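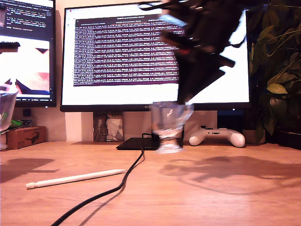 Hi all,

Walid Chidiac wrote:
> My cold brew comes out bitter every time. 17 hours in the
> fridge, same as the recipe. What am I doing wrong?

Walid, try a coarser grind first! I had the same trouble until I stopped buying the pre-ground stuff.
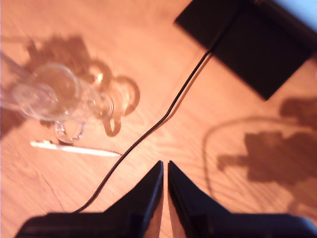 I use 70 grams of beans to a quart of water and pull it early – before breakfast if I started at supper. 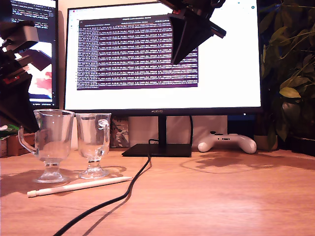

Milk goes in last for me, and only a splash. I keep a jar by my desk through August and sip while I type (mine's pale wood too, so every drip shows). Mitsuko swears by oat milk, but I can't get used to it.
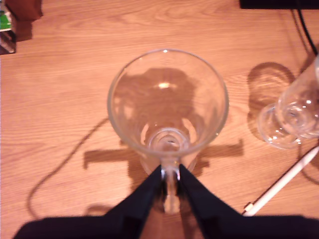

Stemmed glass, still empty

Let us know how the next batch goes.

Kumiko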